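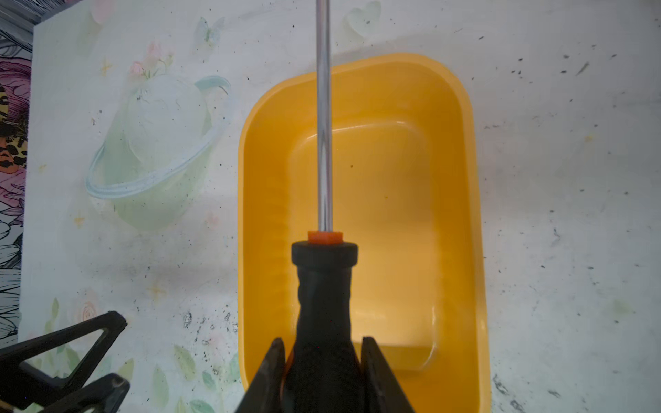 Workshop notes: two-arm bench at Godbridge

Work on the two-arm bench resumed in January after the new power supply was fitted. The build is run by Irena Jakubowski and Bogdan Kurek and uses a pair of hobby-class arms, each with a small camera at the wrist. The control software, Clerumus, is written in the workshop and now stands at 2,774 lines.

The current task is tool handling with a screwdriver and a yellow tub. A round handle rolls between flat fingers if the grip is off centre, so Bogdan reprinted the finger pads with a shallow groove and lowered the closing speed. Grip force is capped in software. The log held 877 attempts as of March 10, 2023, of which 292 were made with the grooved pads.

Both arms share one work area. Clerumus keeps a minimum gap of five centimetres between them unless a handover has been called, and it stops both if either reports a stalled joint.

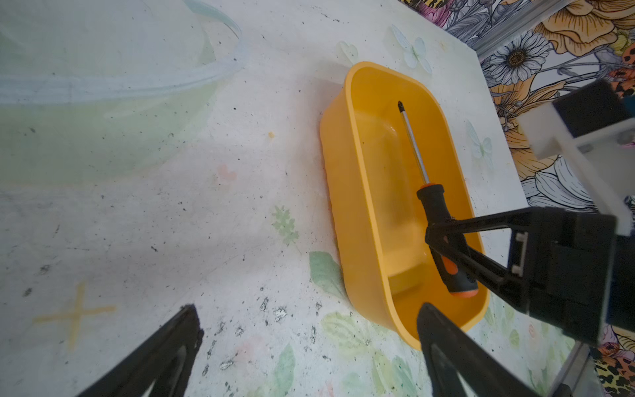 Can the arms be run from a laptop?

Any laptop with two free USB ports will do, one for each arm. The cameras go through the powered hub under the bench.

Dariusz Pietrzak is rewriting the calibration routine, and the old one should be used until he has merged his changes. Spare finger pads are in the drawer marked Girard. Please note the colour of the filament in the log when printing more.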